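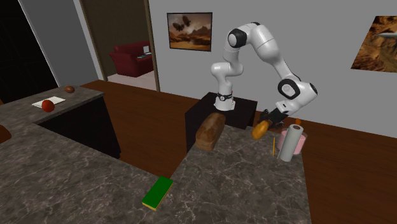

3.2 Surface pattern and the decision to wipe

The question of when a kitchen surface is considered dirty has been treated mostly as a question of hygiene, and much less as a question of seeing. In our interviews the participants almost never spoke about bacteria. They spoke about crumbs, rings and drops, and about whether these could be noticed from the door of the kitchen. For this reason we divided the countertops into three groups according to their pattern: plain, speckled and veined. The veined group contains the surfaces on which dark lines run over a lighter ground, as on the gray marble countertop in Figure 3, and it was the most difficult to judge, for the participants and also for us. A thin dark vein and a dried line of coffee have nearly the same width and nearly the same color, and only the touch of a finger can separate them with certainty. An object of a strong color, such as the yellow-orange fruit in the same figure, is noticed immediately against this kind of ground, but it does not help the eye to find what is small and brown.

The material of this section comes from 107 households in Flallby and Zurnthorpe. Each household kept a paper diary for two weeks in November. The diary had one line for every wiping of the main countertop, with the hour, the cloth or sponge used, and the reason in the participant's own words. The collection of the diaries was closed on 3/30/18, and diaries which arrived later were not included. The coding of the reasons was done by two of the authors separately, and the disagreements were discussed with a third person, Tarek Sqalli, who did not know the pattern of the countertop.

We had expected that the owners of plain surfaces would wipe more often, and the diaries support this in general. What we had not expected is the difference in the reasons. On plain surfaces the usual entry names something that was seen: "crumbs from toast," "tea," "flour near the sink." On veined surfaces the usual entry names a moment of the day: "after supper," "before bed," "visitors coming." We call the first kind a prompted wiping and the second kind a scheduled wiping. The speckled surfaces are situated between the two, although nearer to the veined ones.

This distinction is close to the one made by Ouellet in his work on bathroom floors, where he separates the cleaning which answers to a stain from the cleaning which answers to a clock. Our results differ from his in one point. Ghislain Ouellet found that the two kinds could be exchanged with each other, so that a person who cleaned by the clock cleaned less by the stain. In our diaries the households with a fixed hour continued also to wipe when they saw something, and the two kinds were simply added. It is possible that the kitchen is different in this respect, because food is prepared there several times in a day and the surface has to be cleared before each use. We cannot decide this with the present data.

In eight households the countertop had been replaced during the two years before the study, and we interviewed these participants a second time. Their memory of the old surface was surprisingly exact. One woman in Zurnthorpe, who had changed from white to a veined stone, said that she "stopped trusting her eyes" in the first month and began to pass her palm over the stone before she rolled out dough. Another participant bought a stronger lamp. A third one was pleased with the change and wiped less, and he mentioned that his mother-in-law wiped more. We report these answers only as an indication, as they were given a long time after the event.

Lighting should be considered together with pattern. Kennedy and Landry have proposed a simple procedure in which the observer stands at a fixed distance and reports the smallest crumb he can see under the usual light of the room. We used this procedure with a small change: the crumbs were taken from the participant's own bread. Under ceiling light alone, the veined surfaces gave the poorest results. When a lamp was placed low at the side, so that each crumb threw a shadow, the difference between veined and plain surfaces became much smaller. The polish of the surface had also an effect, but it was not the same in all the kitchens, and we return to it in Section 3.4.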